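Gripper trial, left and right arms, small cubes
September 2026, Trinthorpe bench, bay 2
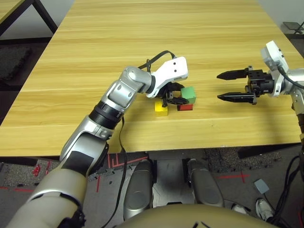 Left gripper over the cubes, right gripper open and waiting.

Carried on with the comparison begun in April. The left arm has the Vilia fingers, the right arm the long pointed Pelletier pair. Same controller settings on both sides, closing force limit at 30 N, wrist speed as before. Jamis was running the sequence, I was logging.

Task: pick from a close cluster (red, green, yellow) and set down clear of the others. Red is the awkward one when green is leaning on it. The approach has to come in from above and the finger needs somewhere to go on the green side.

Left arm: the approach is repeatable but the housing sits low over the work and hides the contact point from the head camera. For the last part of the descent we are relying on joint position alone. Green shifts if red is gripped off centre. Backing off 3 mm in the approach pose helped, though it then wants a second correction in yaw. I have not put that in the main config yet.

Right arm: coming in level with the table, the long fingers keep the wrist well away from the cluster and the camera view is much better. Drawback is flex at the tips. With the arm stretched out the tips settle about 200 ms after the wrist reports it has stopped, so closing on the "arrived" flag is too early. Added a wait before close. Crude, but the tip marks on the cubes now line up from one run to the next.

Cable on the left wrist: the loop over the top is fine in this pose but I don't like it with the wrist rolled fully outwards. Check clearance before anyone widens the roll limits.

Béla Orbán asked whether the pointed fingers could go on both sides. Mounting pattern is different, so it needs an adapter plate. He has the drawing.

To do:
Swap the start order, right arm first.
Log motor current on close for both grippers, same time base.
Repeat with yellow moved in against red.
Re-zero left wrist before the next session, it was 3 counts out at shutdown.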